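Luik Athletic Association - Members' Forum
Topic: Return-to-play procedure after injury

R_Hunt (Moderator)
Posted October 19, 2022

Members are reminded that any player who has missed a league match through injury must submit a signed clearance form before rejoining full practice. The form must reach the team office 24 hours before the session. This applies to the senior and reserve squads alike.

Koppel_A
I support the rule in principle. I would ask the board to reconsider the deadline. Our physician at the Jaritz clinic sees players on the morning of practice, and a form signed at that hour cannot meet it. 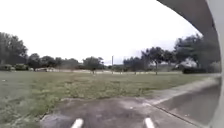

In March we had a lineman held out of a full week of work on those grounds alone. He had been cleared and was fit to play.

urmas.u
I must disagree with the previous post. The deadline exists so that coaches can set the practice plan with a known roster. Stamemetti has followed the same procedure for 13 seasons and its staff have not asked for a change.

Koppel_A
Stamemetti has a doctor on staff. We do not.

J. Jaidee
Would the board accept a provisional form? A player could take part in non-contact drills until the signed copy is received. Drirkedetti permits this for its roster of 20.

urmas.u
Non-contact drills would be acceptable to me - full practice would not.

R_Hunt (Moderator)
The proposal for a provisional form has been forwarded to Mr. Kalniņš for review. The present deadline remains in force until he replies.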